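Section 4: Setting Up Your Hirolano Ceiling Fan After Mounting

By now the bracket is up, the motor is hanging from it, and you have very likely earned a sit-down and something cold to drink. Take your time. Everything in this section can be done in an unhurried afternoon, and there is no harm at all in stopping between one part and the next, as long as the power stays off at the breaker until you reach Step 9.

If you bought the Stendport version with the light kit, please read the note after Step 5 before you attach the blades. The light kit goes on last, and we have had a good many calls from folks who put it on first and then had to take it all down again.

Before you start

Turn off the breaker for the room, then try the wall switch to be sure. A wall switch by itself is not enough, even if it is clearly marked "off."

Lay the five blades out on a bed, a rug, or an old blanket. The two sides are finished differently, and you may choose either one to face the room. Whichever you pick, pick the same for all of them (it's an easy thing to mix up when you're up on a ladder with your arms over your head).

Caution: Do not carry the motor or lift the fan by the blade arms. They bend more easily than you would think, and a bent arm is the most common cause of wobble.

Attaching the blades

1. Set a rubber washer over each of the three holes in the first blade. The washers are in the small bag marked B.

2. Hold the blade arm against the blade and start all three screws by hand before tightening any of them. Then snug them up with a regular screwdriver. Please don't use a power driver here, as it will chew right through the washer.

3. Do the same with the remaining blades while you are still on the ground.

4. On the ladder, pull the shipping blocks out of the motor and put them away somewhere safe. You will want them again if you ever move house and take the fan along.

5. Fasten each blade arm to the underside of the motor with two of the longer screws from bag C. Work across the motor instead of going around it in order, so the weight stays fairly even while you go.

Note for the Stendport version: Leave the light kit in its carton until you have finished the balancing steps below. The plug for it can hang loose inside the switch housing in the meantime, with its cap on.

Cleaning the blades before first use

New blades pick up a surprising amount of fine dust from the carton, and if you have just drilled into a ceiling there will be plaster on top of that. It is much nicer to deal with it now than to have it drift down over the supper table the first time you turn the fan on.

6. Lay a sheet over whatever is under the fan, and dust the top of each blade first, then the bottom. Work from the motor outward, with one hand supporting the blade from below so that you aren't pushing down on the arm.
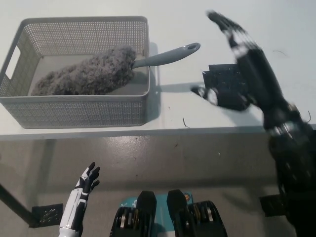

7. If a blade has a sticky spot from the packing tape, wipe it with a soft cloth that has been wrung out in plain warm water, and dry it right away. Skip the furniture polish, please. It leaves a film that dust just loves, and over a season or two it can dull the Presusitz finish.

8. Wipe off the motor housing with a dry cloth only. Never spray anything toward the motor or into the vents along the top.

Once the fan is in regular use, a light dusting every couple of weeks in summer is plenty. In December, or whenever you run the fan on its winter setting, it's worth looking at the tops of the blades anyway — dust settles up there whether you notice it or not, and a thick layer on one blade can start a wobble all by itself.

First run and balancing

9. Step down, move the ladder well out of the way, and turn the breaker back on.

10. Start the fan on low and let it run for a few minutes. A soft hum is normal. Clicking generally means a loose blade screw, so switch off, wait for the blades to stop completely, and go over the screws again.

11. Move up to medium, then high. The Hirolano 628 turns at 70 revolutions per minute on low, and you should be able to follow a single blade with your eye at that speed. If the fan sways on high, turn it off and use the balancing clip from bag D. Clip it halfway along one blade, run the fan, and see whether the sway gets better or worse. Try each blade in turn until you find the one that helps most, then slide the clip in or out a little at a time.

12. When you are happy with it, press one of the stick-on weights to the top of that blade, in line with the clip, and take the clip off.

Caution: Keep at least 80 inches between the floor and the lowest edge of the blades. If your ceiling is low, ask for the Tóth short mount, part number 300, and do not shorten the standard rod yourself.

With the fan running smoothly, Stendport owners can switch the breaker off once more and go on to Section 5 for the light kit. Everyone else may skip ahead to Section 6, where we go over pairing the remote and setting the direction of the blades for summer and winter.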